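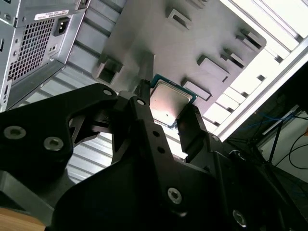 ## 4. Co-location and the Timing of First Investment

The survey covered 300 young firms that had rented desks in shared office buildings for at least one quarter. Of these, 78 had raised outside money by the time they replied. We asked each founder how the first meeting with an investor came about, and we coded the replies into 3 groups: a meeting set up by the building operator, a meeting set up by another tenant, and a meeting the founder arranged alone.

Introductions by other tenants were the most common route among the funded firms. Operator events came second. This differs from the account given by operators themselves, who tend to put their pitch evenings first. Gun-woo Joo, who manages the Fetthorpe building, told us that he keeps a list of visiting investors but does not record which tenants they go on to meet. We therefore rely on the founders' own memory for this step, and some of them were recalling meetings from several years back.

The type of business also matters. Software firms such as Korkance moved between buildings easily and met investors in more than one of them. Hardware firms stayed put. Baert and Tirell both signed longer leases than they wanted in order to keep a workbench, and both met their first investor through a neighbor on the same floor.
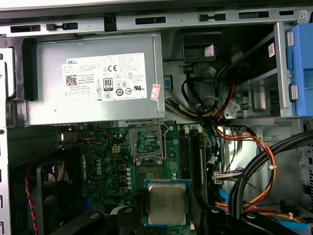
**Figure 3.** Dell power supply with its specification label, inside an opened desktop computer.

We tested whether the hardware effect was only an effect of lease length. When lease length is added to the model, the gap between hardware and software firms shrinks but does not close. Firm age and the number of founders make little difference in either version.

Two limits should be noted. Firms that closed before the survey are missing from the sample, and replies received after 21st December were left out. The late replies have not been coded, and we cannot say whether they follow the same pattern.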